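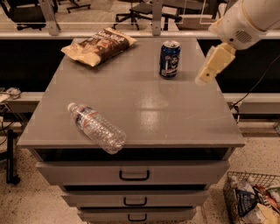

4. 天板および引き出しの使用

本章では、Grusard 3段キャビネット（以下「本製品」）の設置後の使用方法を記載する。開梱、搬入および脚部の調整は第3章を参照のこと。施錠部品（Tindall錠前キット）を取り付けた場合は、本章に加えて錠前キット付属の説明書にも従うこと。

4.1 各部の名称

天板
本体上面の金属板。塗装仕上げ。前縁は引き出し前面より手前に張り出している。

前縁
天板手前側の縁。わずかに立ち上がっている。物品の転落を防止する構造ではない。

開口部
天板の張り出しの直下、上段引き出しの上にあるすき間。収納部ではない。

引き出し（上段、中段、下段）
天板の下に3段が重なる。各段の前板に黒色の取っ手が付く。

取っ手
コの字形。前板の裏側からねじで固定されている。

4.2 使用前の確認

手順1　本体前面に600 mm以上の空きがあることを確認する。引き出しを全開にした状態で、前方の壁、机の脚、配線などに接触してはならない。

手順2　天板の上に何も置かない状態で、天板の四隅を順に手のひらで押す。がたつきがある場合は3.6項に戻り、脚部を調整し直す。

手順3　上段の引き出しを取っ手で引き、止まる位置まで開く。途中で引っ掛かりがないことを確認し、閉じる。

手順4　中段、下段についても同様に確認する。必ず1段ずつ行い、次の段を開く前に前の段を完全に閉じる。

手順5　引き出しをすべて閉じ、各段の前板の間のすき間が左右でそろっていることを確認する。左右で差がある場合は、引き出しがレールから外れているおそれがある。4.6項に従って入れ直す。

注記　出荷時の輸送用テープがレールの奥に残っていることがある。手順3で動きが重い場合は、引き出しを外して奥側を確認すること。

4.3 天板への物品の置き方

天板は、作業中の一時置きおよび軽量物の常時置きに使用できる。飲料の缶、ペットボトル、袋入りの食品など、日常の小物を置く場合も以下の手順に従う。

手順1　天板の表面を乾いた布で拭き、ほこりおよび水分を除去する。天板の塗装面には光沢があり、薄い水の膜は照明の反射と見分けにくい。目視だけで済まさず、手で触れて確認する。

手順2　重い物から先に、天板の中央に近い位置に置く。

手順3　缶など、底面が平らで背の高い物は直立させる。後縁に寄せる場合も、底面全体を天板の内側に収める。

手順4　ペットボトルは、底面が安定するものは直立させて置く。横に倒して置く場合は、キャップが閉まっていることを確認し、長手方向が前縁に対して平行にならないようにする。平行に置いた容器は、引き出しを閉じたときの振動で前方に転がりやすい。

手順5　袋入りの食品など、形の定まらない物は平らに寝かせて置く。袋の端が後縁から出ている場合は内側に引き戻す。壁と本体の間に落ちた物は、本体を移動しなければ取り出せないことがある。

手順6　置いた物が前縁から出ていないことを、前方および側方から確認する。上方から見ただけでは、前縁付近の物品のはみ出しを見落としやすい。

注意　前縁の立ち上がりはわずかである。円筒形の容器はこれを乗り越えて落下することがある。

注意　中身の入った容器を前縁からはみ出させたまま引き出しを開けないこと。落下した容器が開いた引き出しに入り、収納物をぬらすおそれがある。

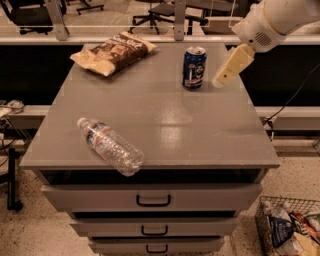 図4-2　天板上の物品（後方左：袋菓子、後方右：缶、前方左：ペットボトル）

図4-2のペットボトルは、底が前縁からわずかに出た位置にある。手順6の確認ではこの状態を「はみ出しあり」と判定し、容器を天板の内側へ移す。缶は直立しており、手順3の向きに合致する。

4.4 天板に置いてはならない物

次の物は天板に直接置かないこと。

・加熱直後の鍋、やかん、はんだごてなどの高温物
・底面に突起または切りくずの付着した金属部品
・ふたのない容器に入った液体
・塗料、シンナー、除光液などの溶剤を含む物
・磁石を底面に使用した器具（外す際に塗装がはがれることがある）
・天板の外形より大きく、重心が天板の外に出る物

冷えた缶またはペットボトルを長時間置く場合は、下に吸水性のある敷物を用いる。結露水が後縁を伝って本体の背面に回ると、さびの原因になる。敷物は1日1回取り外し、裏面を乾かす。ゴム製の敷物は塗装面に変色を生じることがあるため使用しない。

4.5 引き出しの開閉

4.5.1 開け方

手順1　天板の前縁付近に物品がないことを確認する。

手順2　取っ手の中央を持ち、水平に手前へ引く。取っ手の片側だけを持って引くと、前板が傾き、レールの摩耗が早まる。

手順3　止まる位置の手前で速度を落とし、ゆっくり全開にする。

注意　2段以上を同時に開けないこと。重心が前方に移り、本体が転倒するおそれがある。

注意　開いた引き出しに手をついたり、足を掛けたりしないこと。下段であっても踏み台として使用してはならない。

4.5.2 閉め方

手順1　収納物が前板および側板の上端より低いことを確認する。

手順2　前板の中央を手のひらで押し、最後まで閉じる。

手順3　前板の縁から手を離してから、次の作業に移る。

前板同士のすき間は狭い。隣の段の前板に指を掛けた状態で閉じると、指を挟むおそれがある。

注記　閉じる際の衝撃は天板に伝わる。天板に倒れやすい物を置いている場合は、もう一方の手を添えず、物を先に移してから閉じること。手を添えると本体を押す力が偏り、本体がずれることがある。

4.5.3 収納物の配分

重い物は下段に入れる。工具、書類の束などを上段にまとめて収納すると、上段を開けたときに転倒しやすくなる。下段が空の状態で上段および中段だけを使用することは避ける。

引き出し内では、重い物を奥側に、軽い物を手前側に置く。左右の重さに極端な差を付けない。飲料および食品を収納する場合は、こぼれに備えて受け皿を敷き、書類または電気部品と同じ段に入れない。

開封した袋入りの食品を引き出しに収納する場合は、口を閉じ、密閉容器に入れる。くずがレールに入ると動作不良の原因になる。

4.6 引き出しの取り外しと取り付け

清掃、落下物の回収およびレールの点検のために、引き出しを本体から外すことができる。作業の前に、天板の物品および当該引き出しの中身をすべて別の場所へ移す。

4.6.1 取り外し

手順1　引き出しを全開にする。

手順2　左右のレールにある解除レバーを操作する。レバーの向きは左右で逆である（左は上、右は下）。

手順3　レバーを保持したまま、引き出しを水平に引き抜く。

手順4　引き抜いた引き出しは、前板を上にして立て掛けず、床に平置きする。

4.6.2 取り付け

手順1　本体側のレールを奥まで押し込む。

手順2　引き出し側のレールを本体側のレールに左右同時に差し込む。

手順3　引っ掛かる音がするまで、ゆっくり押し込む。

手順4　全開と全閉を数回繰り返し、レバーが固定されたことを確認する。

注意　片側だけが入った状態で強く押し込まないこと。レールの玉が外れた場合は使用者による修理ができない。Baler補修用レールと一式で交換すること。

4.7 清掃

4.7.1 日常の清掃

手順1　天板の物品をすべて取り除く。

手順2　乾いた柔らかい布で、後縁から前縁に向かって拭く。

手順3　菓子のくずなどの細かいごみは、開口部に落とさないよう前縁の手前で受ける。くずを息で吹き飛ばさないこと。

手順4　油分が残る場合は、水で薄めた中性洗剤を布に含ませ、固く絞って拭く。続けて水拭き、乾拭きの順に仕上げる。

洗剤を天板に直接吹き付けてはならない。液が開口部から上段の引き出しに入るおそれがある。

4.7.2 飲料をこぼした場合

手順1　引き出しを閉じたまま、こぼれた液体を布または紙で吸い取る。引き出しを開けると、前縁から垂れた液体が中に入る。

手順2　天板の前縁、裏側の張り出し部、各段の前板の上端を順に拭く。

手順3　取っ手の付け根を拭く。糖分を含む飲料は付け根に残って固まりやすい。

手順4　上段から順に1段ずつ開け、内部への浸入を確認する。浸入がある場合は4.6項に従って引き出しを外し、レールを乾拭きする。

手順5　ぬれた引き出しは、完全に乾燥してから本体に戻す。

4.8 定期点検

点検は12か月ごとに行う。初回のみ、設置した翌月にも行うこと。毎年6月など、実施月を定めておくことが望ましい。

点検項目
・天板：塗装のはがれ、へこみ、さびの有無
・前縁：変形および鋭利な部分の有無
・取っ手：ねじの緩み
・レール：異音、引っ掛かり、くずの付着
・前板：すき間の左右差
・脚部：がたつき
・転倒防止金具（取り付けている場合）：壁側ねじの緩み

ねじの増し締めには手回しのドライバーを使用する。電動工具はねじ山を破損させることがある。

4.9 不具合と処置

症状：引き出しが最後まで閉まらない
処置：引き出しを外し、奥に落ちた物がないか確認する。上の段からあふれた物が下の段の奥に落ちていることがある。

症状：引き出しがひとりでに開く
処置：本体が前傾している。3.6項に従って脚部を調整する。

症状：天板に置いた円筒形の物が転がる
処置：本体の水平を確認する。水平であっても転がる場合は、物品を直立させるか、引き出しに収納する。

症状：取っ手ががたつく
処置：引き出しを開け、前板の裏側からねじを締める。

症状：天板に輪じみが残る
処置：4.7.1項の手順4を行う。塗装自体が変色している場合は、清掃では除去できない。

4.10 本体の移動

手順1　天板の物品を取り除き、引き出しをすべて空にする。

手順2　引き出しを閉じ、布製のテープで仮留めする。テープは塗装面に長時間残さない。

手順3　必ず2人で、本体の側面下部を持って持ち上げる。天板の前縁または取っ手を持ってはならない。

手順4　移動先に置いた後、4.2項の確認を最初から行う。

注記　側面を下にして運ぶ場合は、引き出しを外すこと。搬入経路に曲がり角がある場合は、約1,493 mmの通路幅を目安とする。

補修部品の注文先：Prakham部品窓口
本章改訂日：2022年9月4日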